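To: Household Automation Discussion List
From: Darberg Office of Applied Trials
Date: Aug 23, 2018
Subject: Re: [home-chores] Folding as a test of readiness

On behalf of the Kokari garment work, a member wrote:

> The list has heard claims of this kind for years. Before Todier
> commits any floor space, we would ask for a plain answer. Can a
> two-armed machine fold a shirt at a pace and cost that a small
> laundry could accept? If not, what is missing?

The plain answer is no, not at present. Our office has reviewed the Kokari logs, which cover 2241 attempts on shirts and similar soft items. An attempt was stopped after 300 seconds whether or not the item was folded.

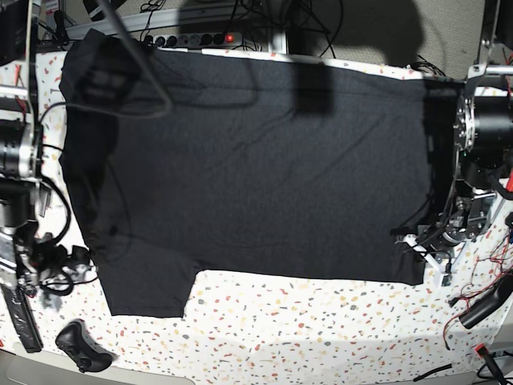 A shirt that begins flat is the easier case, and the logs should be read with that in mind. Laundry does not arrive flat. Members who quote results from flat starts should state this clearly in their messages to the list.

Dark cloth remains a particular difficulty. Hems and sleeves are hard to tell apart from ordinary creases, and a grip taken on the wrong layer will often spoil the fold.

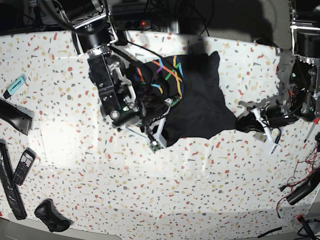

Both arms at work on a crumpled black item with a band of bright stripes.

The Đàm group has proposed that spreading and folding be scored as separate tasks. We support this proposal. A single score hides the stage at which most of the time is lost, and spreading is the stage that a laundry would most need to have done for it.

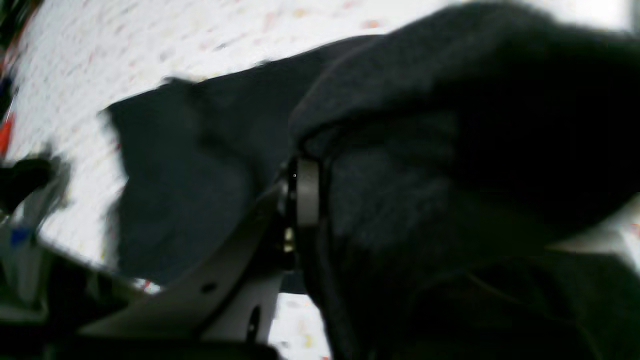
On thick or fuzzy fabric, we recommend that grip force be reported with each attempt. The present logs do not include it, and we are unable to say how much of the trouble lies in the fingers and how much in the planning.

With regard to Todier, our advice is to wait for the second set of logs before setting aside any space. Written comments on the scoring proposal may be sent to this list until the end of the month.

Office of Applied Trials
Darberg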